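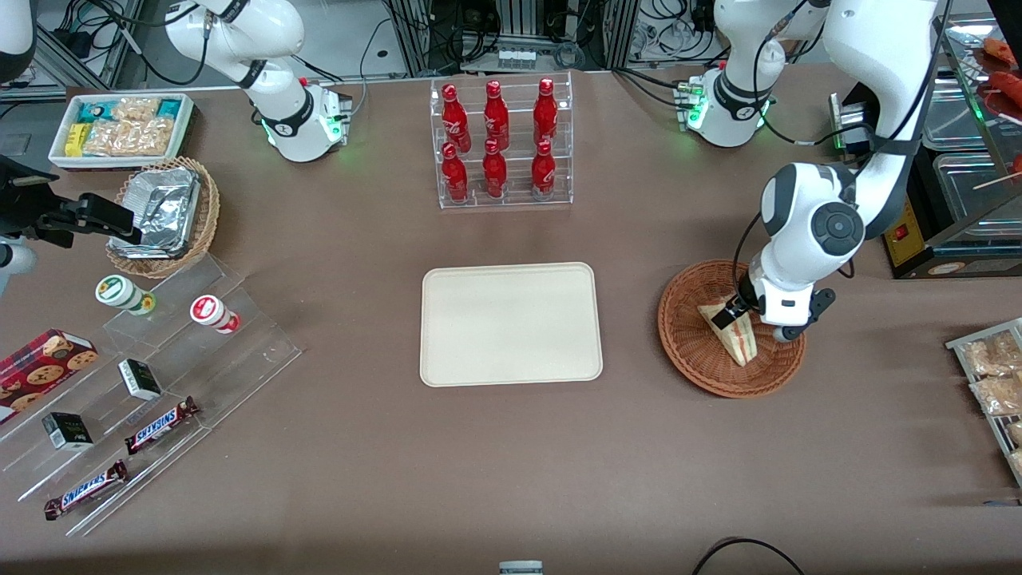
A wrapped sandwich and a round wicker basket on a cloth-covered table.

Urkness Lunch Prices
Data card, release 2

Summary
Urkness Lunch Prices is a table of shelf prices for ready-made sandwiches, filled rolls and salads sold in small shops. It holds 3377 rows, one per product per shop visit. Prices were copied from shelf labels, never from receipts, so discounts applied at the till are missing.

Files
prices.csv — the main table
shops.csv — shop codes, district and opening hours
fillings.txt — the controlled list used in the filling column

Columns in prices.csv
shop_id: code matching shops.csv
visit_date: ISO format
product_type: sandwich, roll or salad
filling: one value from fillings.txt, or "mixed"
weight_g: printed weight, blank if the label gave none
price: whole pence
reduced: 1 if a yellow sticker was present, otherwise 0

Coverage
Shops are in two districts, Guvura and Gruvimska. Each was visited at lunchtime and again before closing. Gruvimska has 8 shops that closed during July for holidays; their rows for that month are absent and have not been filled in.

Known problems
Weights from the Tokgöz bakery counter are rounded to the nearest 30 g and should not be used for price-per-gram work. Multi-buy offers are recorded at the single-item price. Release 1 had the reduced flag inverted for salads — anyone still using it should switch. A few fillings were typed in by hand and later mapped to the list; the original spellings were not kept.

Loading
The files are UTF-8 with comma separators and a header row. Read shop_id as text, or the leading zeros will be lost.

Licence and contact
Free to reuse with credit. Corrections go to Dalibor Šindelář, quoting the shop_id and visit_date of the row. Last checked Fri 14 October.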